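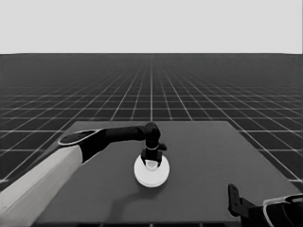 Loveck Press will publish The Salt Ledger, the second novel by Zineb Sqalli, on 23 March 2018. The book follows a bookkeeper who goes back to the harbor town of Vasum after 23 years to settle her brother's debts, and stays through a winter she had planned to miss. Sqalli wrote the first draft in longhand over 172 mornings. Much of the story takes place on a drained salt pan outside the town. The town itself has one hotel and one bank, and the bookkeeper owes money to both.

Last updated: 23 hours ago
4 min read

The novel was edited by Torunn Wallin, who also worked on Sqalli's story collection, Bodov. "Zineb sent me 700 pages," said Wallin. "We cut the wedding, the second lawsuit and most of the uncle. She put some of the uncle back." 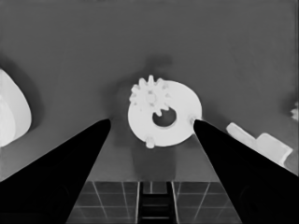

Sqalli said the book began with a letter she found in a secondhand dictionary. "It was a request for payment, very polite, and there was a second one folded inside it," she said. "I wanted to know if the money was ever sent. I kept reading novels that summer - mostly long ones about families - and the letter stayed in my bag until August."

The Salt Ledger has 34 chapters and will be released in hardcover and as an e-book. A French edition, translated by Fabrice Vasseur, is planned for later in the year. The audiobook is read by Ronja Ekström.

Sqalli will read from the novel at MacLeish Books on the evening of publication, followed by a talk with the novelist Eskil Viklund. Entry is free, but seats should be reserved with the store. Review copies and interviews can be requested from the Loveck Press publicity desk.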